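Storing kids' markers: flat in a bin or standing in a cup?

lilisby_craft
02/04/2018
Going through the craft table and would like some opinions. The lids keep drying out on us and I want one place for everything. Table and bin are below.
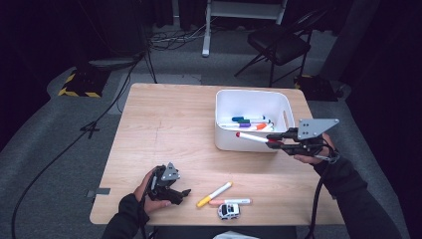
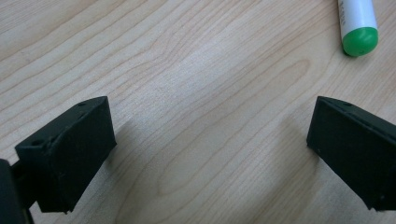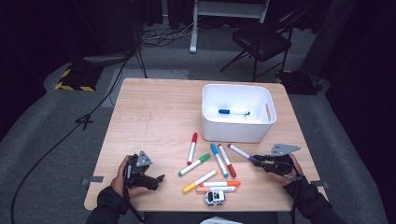
Markers last longer stored flat, as far as I know, so I want to drop the cup we used before. My only worry is the bin. It has a handle hole cut through the side wall, and I wonder if thin pens will slip out when a kid carries it. The white barrels all look alike too, so they have to go by the caps.

tgalli78
Flat, yes. Ink stays even between both ends. I wouldn't worry about the hole, just don't fill it that high.

Mavance
Disagree. Cup, caps down. Kids can see the color and grab it. In a bin they dig for the yellow one and dump the lot. We went through nearly 2,000 pens at the school and the cups won.

tgalli78
Caps down is fine until one cap is loose – then you have a puddle.

lilisby_craft
Staying with the bin for February. The toy car needs a different home, though.

Thomas Galli (tgalli78)
Put a lid on it if you can find one that fits.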